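Leone stitch

The Leone stitch is a dense ribbed pattern in hand knitting, used mainly for blankets, shawls and the kind of sweater that is given to relatives. It takes its name from the village of Leone, where it was long believed to have been invented, chiefly by people living in Leone. The neighboring village of Dunero makes the same claim and calls it the Dunero stitch. Outside the two villages the first name has stuck, a fact Dunero puts down to better road signs.

Construction

The pattern is worked over a multiple of four stitches plus one. On right-side rows the knitter slips every fourth stitch with the yarn held in back, and on wrong-side rows purls it through the back loop. The slipped stitches pull the fabric inward, making a thick cloth with deep vertical ridges and a strong appetite for yarn. A shawl in plain stockinette may need half the wool of the same shawl in Leone stitch, a point older pattern books tend to mention after the casting-on instructions.

The fabric is slow to make and slower to undo. Dropped stitches travel down only as far as the next slip, where they stop and tangle. Some knitters count this as a safety feature.

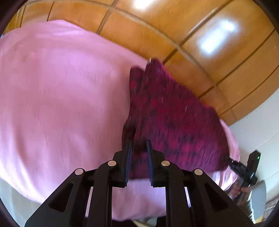
Color has caused more argument than technique. The Leone tradition allows undyed wool and one shade of brown, and the annual show held in the village each September still judges anything else in a class called "Other." Renzo Marras, whose handbook Ridges and Regrets remains the standard work, held that the undyed rule came from thrift and was promoted to a principle once dye became cheap. Modern knitters mostly ignore it. Dark magenta is a color the old judges would have sent straight to "Other," yet a knitted piece in that shade looks perfectly at home bunched up on a light pink blanket, and beds are where most knitting ends up. Marras himself owned a purple cardigan, which he wore to the show.

Revival

Interest faded with the arrival of machine knits, which could not copy the pattern and did not try. It returned when the yarn company Hunudex printed a simplified version on the inside of its labels. The simplified version contained a mistake in row three. The resulting fabric, which leans to the left, is now a recognized variant known as Hunudex rib.

Yeshi Lemma later collected 107 local forms of the stitch in a survey of household knitting. She considered 34 of them to be separate patterns and 17 to be the same pattern described by people who were not on speaking terms.

See also

Clututura cable
Slip-stitch ribbing
Blocking (textiles)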